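플론드비 침구 공장 견학기

저는 한국에 온 지 오래되지 않은 사람이라서 글이 조금 서투릅니다. 그래도 이번 견학은 기억에 남기고 싶어서 천천히 적어 봅니다. 저는 작은 숙소를 운영하고 있고, 이불과 베개를 살 때마다 무엇을 보고 골라야 하는지 몰랐습니다. 그래서 침구 회사 브리노우가 플론드비에 있는 공장을 하루 공개한다는 안내를 받고 바로 신청했습니다.

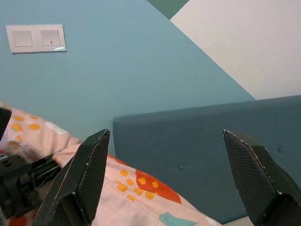
플론드비, 2021년 12월 2일

공장은 기차역에서 버스로 두 정거장 떨어진 곳에 있습니다. 정문에서 이름을 쓰고 방문증을 받았습니다. 이날 신청한 사람은 33명이었고, 두 조로 나누어 들어갔습니다. 우리 조의 안내는 빌마 데클레르크 씨가 맡았습니다. 말을 빨리 하지 않는 분이어서 저에게는 아주 다행이었습니다.

처음 들어간 곳은 원단 창고였습니다. 생각보다 서늘했고, 새 면에서 나는 마른 냄새가 났습니다. 데클레르크 씨는 원단이 들어오면 먼저 하루 이상 그대로 둔다고 설명했습니다. 운반 중에 눌리고 당겨진 천이 쉬는 시간이라고 합니다. '천이 쉰다'는 표현이 마음에 들어서 수첩에 적었습니다.

그다음은 재단실입니다. 여기서는 긴 탁자 위에 천을 여러 겹 펴고 한 번에 자릅니다. 무늬가 있는 천은 단색보다 시간이 더 걸립니다. 무늬의 방향이 위아래로 바뀌면 안 되기 때문입니다. 재단을 담당하는 다미르 베리샤 씨가 잘못 자른 천을 하나 보여 주었는데, 동물 그림이 모두 거꾸로 서 있었습니다. 저는 그것도 귀엽다고 생각했지만, 베리샤 씨는 이런 것은 팔지 않고 청소용 천으로 쓴다고 했습니다.

봉제실은 이날 본 곳 중에서 가장 시끄러웠습니다. 재봉틀 소리 때문에 설명을 거의 듣지 못해서, 나중에 복도에서 다시 물어보았습니다. 베개 커버는 여는 쪽의 단을 두 번 접어 박는다고 합니다. 세탁을 자주 하는 숙소라면 이 단을 꼭 확인하라는 조언을 받았습니다. 우리 숙소의 커버가 왜 항상 같은 자리에서 풀렸는지 이제 알게 되었습니다.

점심은 직원 식당에서 먹었습니다. 감자 수프와 빵이 나왔고, 수프는 조금 짰습니다. 옆자리에는 마스든에서 온 헬레드 세이스 씨가 앉았습니다. 이분도 숙소를 하는데 객실이 우리보다 훨씬 많습니다. 겨울 이불을 여름에 어디에 보관하는지에 대해서 오래 이야기했습니다. 세이스 씨는 비닐에 넣지 말고 면 자루에 넣으라고 했습니다. 저는 지금까지 계속 비닐을 썼기 때문에 조금 부끄러웠습니다.

오후에는 세탁 시험실에 갔습니다. 제가 가장 기대한 곳입니다. 사티시 칸다사미 씨가 같은 천을 여러 번 빨면 어떻게 변하는지 비교해서 보여 주었습니다. 한 번도 빨지 않은 천과 160번 빤 천을 나란히 만져 보았는데, 많이 빤 쪽이 더 얇았지만 더 부드러웠습니다. 분홍색 계열은 색이 빠져도 눈에 잘 띄지 않고, 진한 남색은 빨리 표시가 난다고 합니다. 뜨거운 물보다 건조기의 열이 천을 더 상하게 한다는 말도 들었습니다.
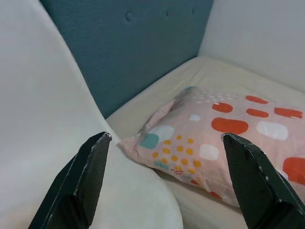

크림색 시트와 분홍색 베개, 청록색 천을 씌운 헤드보드.

마지막 순서는 질문 시간이었습니다. 저는 미리 준비한 질문을 읽었습니다. 시트와 베개의 색을 꼭 맞추어야 하느냐는 질문입니다. 상품 기획을 하는 야스퍼르 더 흐라프 씨는 꼭 그럴 필요가 없다고 대답했습니다. 시트는 밝고 조용한 색으로 하고, 베개 하나만 다른 색으로 바꾸어도 방의 느낌이 달라진다고 합니다. 다만 헤드보드에 천을 씌운 침대라면 그 색을 먼저 보라고 했습니다. 침구는 쉽게 바꿀 수 있어도 가구는 그렇지 않으니까요.

다른 분이 가격에 대해서 물었지만, 이 대답은 조금 길고 분명하지 않았습니다. 소량 주문은 공장이 아니라 로르넥스라는 도매점을 통해야 한다는 것만 이해했습니다. 이 부분은 안내문에 미리 적혀 있으면 좋겠습니다.

아쉬운 점도 적겠습니다. 솜을 넣는 방은 먼지 때문에 유리창 밖에서만 볼 수 있었고, 창 앞이 좁아서 뒤에 선 사람은 잘 볼 수 없었습니다. 그리고 봉제실에 들어가기 전에 귀마개를 주면 좋겠습니다.

나오는 길에 작은 매장에서 베개 커버 두 장을 샀습니다. 물론 단을 먼저 뒤집어 보았습니다. 다음 공개일은 6월이고, 신청은 공장 사무실에 전화로 하면 됩니다. 버스가 자주 오지 않으니 돌아가는 시간표를 미리 적어 가시기 바랍니다.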